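I caught Rhea Malabanan at her Clarasden workroom in September, and we got onto tables right away (my fault, I'd been stroking hers).

"I looked for one this pale for ages," she told me. "I love a busy grain!" 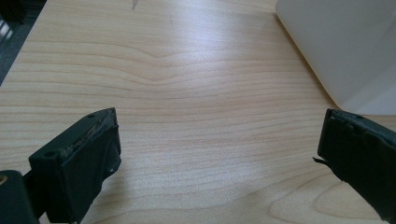

She does all her sorting and wrapping on it, and she's strict about clearing up at night. "If I leave one box out, I'll leave 3." I felt a bit called out, to be fair!
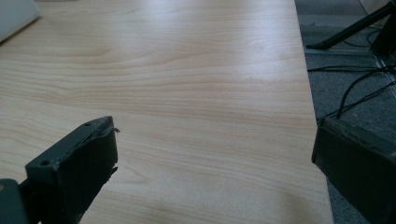

## On starting small

"My first desk was a door," Rhea said, laughing. "I still miss it."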